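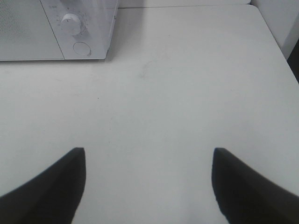
Que tipo de texto contém a coleção Wondetby?
A coleção reúne instruções de uso de pequenos eletrodomésticos, transcritas de folhetos impressos em português e revistas linha a linha por duas pessoas.

Ficha de dados: coleção Wondetby de instruções domésticas

Resumo
A coleção Wondetby compreende 136 folhetos e cerca-se de 3,000 segmentos de texto anotados. Destina-se ao estudo da linguagem instrucional: formas verbais de comando, advertências, remissões internas e terminologia. O material é exclusivamente textual, e os esquemas dos folhetos originais não foram transcritos.

Origem do material
Os folhetos foram cedidos pelo arquivo Marton, onde se encontravam em caixas sem inventário. A seleção coube a Ute Kasten e Santino Zapata. Excluíram-se os exemplares com páginas em falta e as reimpressões sem alteração de texto. Quando existiam versões de Portugal e do Brasil para o mesmo aparelho, ambas foram mantidas e ligadas pelo campo "par".

Estrutura dos ficheiros
A distribuição contém 2 ficheiros em formato tabular, codificados em UTF-8: folhetos.tsv, com uma linha por folheto, e segmentos.tsv, com uma linha por segmento. A ligação entre ambos faz-se pelo campo "id_folheto".

Campos de segmentos.tsv
id_segmento - identificador único
id_folheto - identificador do folheto de origem
ordem - posição do segmento no folheto
texto - transcrição, com a ortografia original
tipo - uma das 7 categorias de anotação
variante - PT ou BR
par - identificador do segmento correspondente, quando existe

Categorias de anotação
Instrução, advertência, descrição de componente, manutenção, resolução de avarias, garantia e outro. A categoria "outro" inclui saudações ao comprador, moradas de assistência e notas de impressão. Um segmento recebe uma única categoria. Nos casos mistos, prevalece a advertência.

Procedimento
A transcrição foi feita manualmente, com apoio da ferramenta Girex para o alinhamento dos pares. Lev Shevchuk e Kerstin Lindqvist anotaram os segmentos de forma independente, e as divergências foram decididas por Alfredo Sison. As gralhas dos impressos foram conservadas - incluindo acentos trocados e palavras repetidas - e não recebem marca própria nesta versão.

Limitações conhecidas
Os folhetos anteriores ao Acordo Ortográfico predominam na variante PT, pelo que as comparações ortográficas entre variantes exigem cautela. As tabelas de tempos e potências foram convertidas em texto corrido e perderam o alinhamento das colunas. A coleção não deve ser consultada como fonte de informação de segurança: muitas advertências reproduzem normas já revogadas.

Dados pessoais
Os nomes manuscritos nos talões de garantia não foram transcritos. As moradas comerciais impressas foram mantidas.

Utilização e contacto
O uso é permitido para investigação e ensino, com indicação da versão consultada. A redistribuição integral carece de autorização escrita do grupo Bañez, responsável pela manutenção. Os pedidos de correção devem indicar o id_segmento e a leitura proposta, e são apreciados à quinta-feira. A próxima revisão dos pares está prevista para março.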